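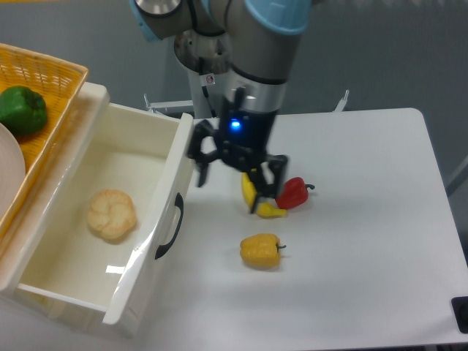
Most of the trouble I've had with robots has come down to timing, and most of the timing trouble came down to one question I kept putting off: which bit of the program gets to decide what happens next? Take a toy banana in a gripper, with its tip pretty much at tabletop height, a red pepper right up against it and an open drawer off to the left. Easy enough for you or me, we'd just carry on with whatever we were doing. The software has a pile of things to settle first. Is the banana held? Will swinging left knock the pepper? Is the drawer open far enough to bother with, and how high do we need to lift to clear its wall? Each of those belongs to a different piece of code, and this chapter is about getting the pieces to take turns.

# Chapter 6: Who's Driving? Task Sequencing and Recovery

In the last chapter we wrote `move_to` and `grasp` and I told you to be happy with them. I hope you were! They're good little functions. But if you chained them together in one long script (I know you did, everyone does) you'll have found that the script works beautifully until the first thing goes wrong, and then it keeps on cheerfully putting nothing at all into a drawer.

My own first sequencer was exactly that script. I wrote it at Skallden over one long January, it was 788 lines, and almost 80 of those were `sleep` calls. I'd coloured them all yellow in my editor so I could find them when I needed to fiddle. Iona Munro, who had the desk behind mine, read it from top to bottom, handed my laptop back and asked what the arm did if the object slipped. Well, it waited for the sleep to finish and moved on. I spent the rest of that summer rewriting it, and the rewrite grew into Skella, the small task library we'll be using from now until the end of the book.

## 6.1 Three jobs, kept apart

Skella splits the work into skills, checks and a runner. A *skill* is something the arm does: reach, close, lift, release. A *check* is a yes-or-no question about the world, and it never moves anything. The *runner* picks the next skill by asking checks, and it's the only part allowed to do the picking.

Please be strict about that second one. It's very tempting to sneak a tiny nudge into a check ("I'll just wiggle the fingers and see if the width changes") and I've lost whole afternoons to it. Once a check moves the arm, every answer you got before it is stale, and the runner has no way of knowing.

Here's roughly how a pick looks:

```
task put_in_drawer(item):
 require drawer_open
 grasp(item) until held(item) retry 2
 lift(clearance) while held(item)
 move_above(drawer) while held(item)
 release until not held(item)
```

Look at the `while` lines. They ask the same question over and over as the arm moves, 20 times a second by default, so a dropped item stops the motion partway. The `until` lines are looser and only ask once the skill says it's done. Mixing those two up is the most common mistake I see in student code, and it's my most common mistake too.

## 6.2 What we'll build

We'll start with the plain runner, which you can type in over a cup of tea. After that we add retries using Pearce's rule, a neat way of working out how far back to step after a failure so you don't start the whole task over for one bad grasp. The last section brings in the Dodier planner and lets it choose the order of items on its own. That section is longer and a bit fiddly, and if you're short on time you can skip it and still follow chapter 7.

Before you go on, open your script from chapter 5 and search it for `sleep`. Write down what each one is waiting for. You'll turn every one of them into a check by the end of section 6.3.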